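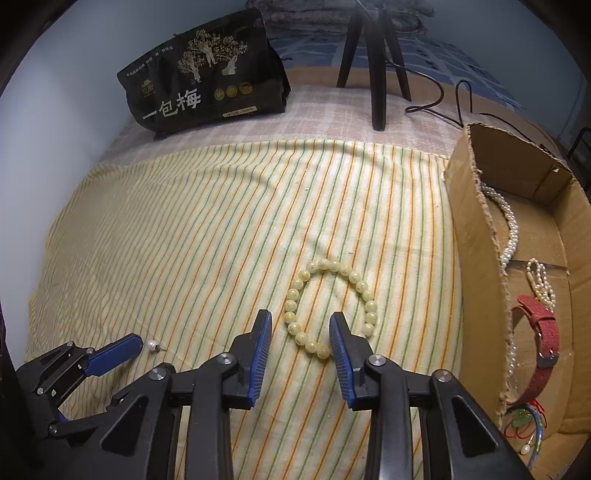

How do you put jewelry away so that it doesn't get tangled?

Sort it first, keep the long things apart from the small things, and close every clasp before you put a piece down. Most tangles start when a necklace is left open and its loose end slides through something else.

Why strings get into knots

A string of beads bends easily. When it is moved, its ends and loops slip over and under each other. The longer the string, the more ways it can cross itself, so a long necklace knots sooner than a bracelet does. Thin chains are the worst, as the tiny links catch on one another. Big round beads are easier, and you can often free them with your fingers.

Start on something soft

A bed is a good place to sort jewelry. Beads roll off a hard table and bounce when they land. On a sheet they mostly stay where they are. Pull the sheet flat first, as small things hide in the folds.

A pearl stud earring is one of the easiest things to lose. It is a little ball with a thin post behind it, and the post goes through the hole in the ear. A stud on a bed can stick into a knee, so pick up the studs before you sit down. Put the two from a pair together in an egg cup or a small bag.

Using a box

A cardboard box is fine for carrying jewelry from one room to another. Look at the wall of a box where it has torn and you will see a wavy layer of paper between two flat ones. This is called corrugated cardboard. The waves make it stiff but keep it light.

Pearl necklaces can go in a box in loose loops. If there are two, put a piece of cloth between them. A watch should go in with its strap curved the way it curves on a wrist - bending it backward can crack it. Pendants on a thin string need their own spot, as the string likes to wrap around anything near it.

What are the beads made of?

Pearls grow inside oysters and mussels, layer on layer. Many pearl necklaces are made of glass or plastic instead. Jade is a hard stone, often green, and it has been carved for thousands of years. Some beads have small marks cut into them. Cutting marks into a surface is called engraving. Dust settles in the marks, so wipe those beads with a soft dry cloth.

If you find a knot

Lay it flat and do not pull. Loosen the middle of the knot a little at a time, and ask an adult to help if the chain is thin. Saron Birhane, who is 11, uses a toothpick for the tight parts.

Words to know

Clasp: the small fastener that joins the two ends of a necklace.
Post: the straight pin on the back of a stud earring.
Strand: one string of beads.

Written by Francine Morin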